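# The Mug You Didn't Choose

Open the cupboard over any office sink and you will find a complete history of the company, told in ceramics. At the back stands the merger. In front of it, the wellness month. Somewhere near the handle of the door, where people can reach it before they're awake, is the one mug everybody wants, and it has come from somebody's house.

I have spent most of a winter looking into cupboards like this. At Wendley, a maker of garage-door parts with 62 people on the payroll, the shelf over the coffee machine holds enough cups for a wedding. The company ordered 200 of them when it changed its logo, and the logo changed again before the boxes were open. They are gray. They hold slightly less coffee than you would like. Staff have been trying to lose them for years, with no luck at all, while anything bought with love vanishes by lunch.

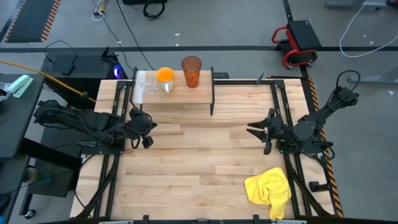 The law of the shared kitchen is that ownership fades with each wash. A mug carried in on your first morning is yours. After a week in the dish rack it is yours the way a parking space is yours. By spring a man from billing is drinking soup out of it, and you have to decide what kind of person you are.

Most of us are the kind who says nothing and buys a worse mug. A few fight. At Fankhauser, a seed company whose kitchen I visited in January, someone had painted a skull on the bottom of a cup, so that it appeared to the whole meeting whenever a thief took the last swallow. It was stolen anyway. I'm told it became the most popular cup in the building.

## A short theory of washing up

Employers have tried to fix this, usually with a sign. The sign says that your mother doesn't work here, which is a strange thing to tell a room of adults, several of whom are mothers. It works for a day. Then a spoon is left in the sink, and then there are four spoons and a pan.

Wikach, which leases desks by the month, went the other way and took the mugs out altogether. Paper cups only, in a tube on the wall. The kitchen was spotless, and people stopped going into it – they drank at their desks, left early, and complained about the chairs. The mugs came back after 2 months, mismatched on purpose, bought by the box from thrift stores. I asked if this had solved the stealing. It had not, but the stealing was now considered friendly.

There is something to that. A matching set makes you a guest. A shelf where no two things agree tells you people live here, or at least eat crackers here at four in the afternoon, and that you may too. It also means that when you drop one you haven't ruined anything, apart from somebody's morning. 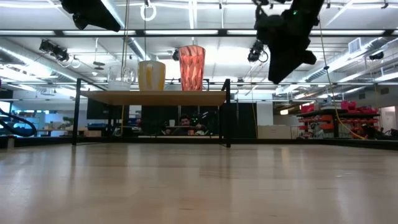

## What to bring on your first day

Bring something ugly, but not so ugly that it becomes funny, as a funny mug is gone by noon. Avoid lids, which go off on their own and never return. Avoid anything your children made.

At Flelisance, a small firm that prints labels for jam, the new hires are told to bring two: one to use and one to give up. The second goes straight onto the shelf, a kind of toll. I liked this so much that I tried it at my own office, with a beige cup from a bank that no longer exists and a blue one I was fond of.

The beige one is still there. I see the blue one most mornings, across the room, and we nod.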